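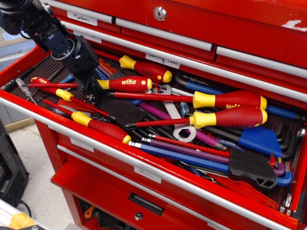 Zuzana Procházka wrote, in response to our first notice on the tool-drawer fault, that she could not see why it had been classed as a safety matter at all. No person was hurt, she pointed out, nothing was broken, and the arm stopped when it was told to stop. A robot that takes hold of the wrong screwdriver, in her view, is a slow robot, and the proper place for a slow robot is the maintenance list.

The objection deserves a considered answer. It is shared by a good many people who work beside these machines every day, and it rests on a reasonable instinct that safety reporting should be kept for events that matter. The Vanano workshop nevertheless stands by the classification, and this essay sets out the grounds for doing so.

The facts are not in dispute. In September the arm was assigned to a retrieval trial in which it was to take a named hand tool from a drawer, lift it clear and place it on the bench. The programme called for 200 retrievals. During one of them the gripper closed on the handle it had been asked for and, at the same time, on the shaft of the screwdriver lying beside it. The force reading rose, the controller interpreted the reading as a firm grasp, and the arm lifted. The second tool turned under the first, caught beneath the front of the drawer above and held. The arm continued to pull for longer than it should have done. An operator pressed the stop.

What followed is the part that concerns us most. When the arm was released from its stopped state, the gripper opened by default. The operator's hand was by then inside the drawer, reaching to free the second screwdriver. Both tools dropped a short distance and did no harm. Had the load been heavier, or had the arm settled downward on release as some arms do, we would be writing a different kind of report.

It has been said that the drawer was untidy and that the fault lies there. We do not accept this. A drawer in a working shop holds what people put in it. Insulated screwdrivers lie across one another, a combination wrench rests on whatever was there before it, and long hex keys reach out of their holder into the space where a gripper must go. The labels on the chest read "Cutting Tools", "Adhesives" and "Markers", and they tell a person where to begin looking. They say nothing about how the contents will be lying on a given afternoon. A system offered for use in such a place has to be judged in such a place.

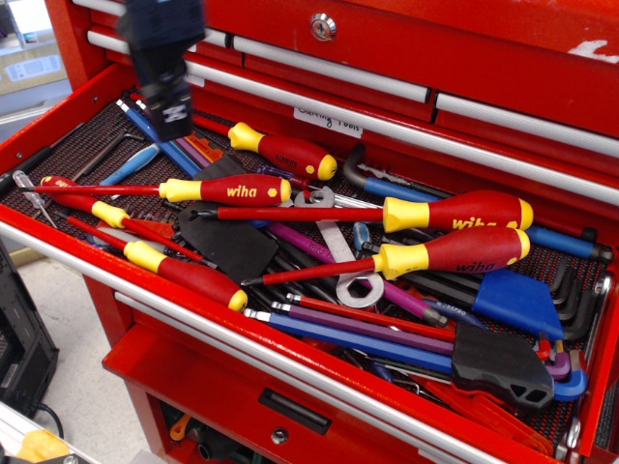

The Noltisex control software did what its settings allowed. Its grasp check asked whether the fingers had met resistance and whether the resistance was steady. Both conditions were satisfied. It did not ask whether the object held was one object or two, and it set no lower limit on pulling force for work inside a confined space. The limit in use had been carried over from an earlier task on an open bench, where a higher figure was acceptable and had caused no trouble. The setting was reviewed by two people before the trial began, and neither questioned it. That is a failure of our own procedure, and we record it as such.

The log was examined afterwards. Of 1000 stored grasp attempts from this and earlier trials, 537 had been made in drawers or bins. In several of these the force trace showed the same early rise, followed by a sudden drop as a caught tool slipped free. Each had been entered as a success, for the simple reason that the requested tool reached the bench. The warning had been available for some time, and our way of keeping score had hidden it.

This is the centre of our reply to Ms. Procházka. If only injuries and breakages are reported, an organisation will learn about its faults from injuries and breakages. A near miss costs an hour of paperwork and a morning of lost work. We consider that a fair price, and we would ask those who manage similar equipment to consider it so as well.

There is a contrary argument that we take more seriously. Crisóforo Cuevas has put it to us that if every awkward grasp becomes a reportable event, operators will stop reporting them, or will report them so briefly that the record has no value. He is right that this happens. We saw it at Kelemen some years ago, when a well-meant reporting rule produced a cabinet full of forms and very little knowledge. Our answer is a narrower rule. A report is required when the arm pulls against something it cannot free, and when any person reaches into the work area before the arm has been confirmed at rest and unable to move. Everything else may go to the maintenance list.

Three changes have been made. The pulling limit inside drawers has been lowered and is now set separately from the bench limit. The gripper no longer opens on release – it holds until an operator gives a second, deliberate command. Finally, the written instruction for clearing a jam now begins with isolating the arm, a step which had previously appeared fourth, after the step that placed a hand in the drawer.

The Varkex arm at our second site runs the same software and has been taken out of drawer work until its settings are checked. Some colleagues regard this as excessive, as that arm has shown no fault. It had the same bench limit and the same release behaviour, and until the morning of the trial our own arm had no recorded fault either. It will return to drawer work once the revised limit has been tested there over a further 200 retrievals, with the force traces read by a person as well as by the software.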